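Section 9. Cleaning and Refilling the Water Filter Pitcher

Applies to the Lirnberg countertop pitcher and the Stiltero replacement cartridge. Read the whole section before starting. Allow half an hour for the first cartridge; later changes take less time.

9.1 Before You Begin

Wash your hands with soap and rinse them well. Clear a level surface near a sink. The following items are needed:

- one Stiltero cartridge, still sealed in its wrapper
- mild dish soap and a soft sponge
- a clean dish towel
- a small cup for the taste check

CAUTION: Do not place the pitcher, the lid or the reservoir in a dishwasher. High heat can warp the reservoir and prevent the cartridge from sealing.

NOTE: Cartridges are sold singly and in boxes of two. Both carry the same part and are installed in the same way.

9.2 Removing the Old Cartridge

1. Pour out any water left in the reservoir and in the pitcher. This water may be used for house plants.

2. Lift the lid straight up. If the lid resists, press both side tabs inward and lift again. Do not pry it with a knife or other tool.

3. Grip the ring on top of the cartridge and pull upward with a slight turn to the left.

4. Put the old cartridge in household trash unless your local recycling service accepts filter cartridges.

9.3 Washing the Parts

1. Wash the lid, reservoir and pitcher by hand in warm, soapy water. Avoid scouring pads, bleach and powdered cleaners.

2. Wipe the cartridge seat with a fingertip and check for grit. A single grain under the seal will let unfiltered water through.

3. Rinse every part until no suds remain. Dry the outside with a towel and leave the inside to drain.

Where white scale has formed, soak the affected part in equal amounts of white vinegar and water for one hour, then rinse twice. Homes with hard water may need to repeat this at every cartridge change — the scale is harmless but can slow the flow.

9.4 Installing the New Cartridge

1. Remove the wrapper and soak the cartridge in cold water for nine minutes. Small bubbles are normal.

2. Hold the cartridge under a gentle stream of cold water for a few seconds.

3. Lower it into the seat with the arrow facing the spout, and press down firmly until it stops.

4. Fill the reservoir, let the water pass through, and discard it. Repeat once. Dark specks in these first two fillings are carbon dust.

5. Fill the reservoir a third time. Pour a little of this water into a small, light-colored or translucent cup, set the cup on a table in good light, and look for specks before tasting.

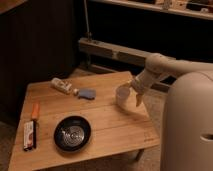
6. If specks remain, discard the water and repeat step 4. If the water is clear, replace the lid and set the cartridge reminder dial to the current month.

CAUTION: Filter cold tap water only. The cartridge is not intended for water of unknown quality.

9.5 Care Between Changes

Keep the pitcher out of direct sunlight and drink filtered water within a day. Replace the cartridge after 100 fillings or when the reminder dial shows that it is due, whichever comes first. A dial set in December must be advanced past the year mark by hand.

Revised 10 April 2026

14 readers found this section helpful | 3 comments

Flutum Household Products — Customer Support | All rights reserved | Back to top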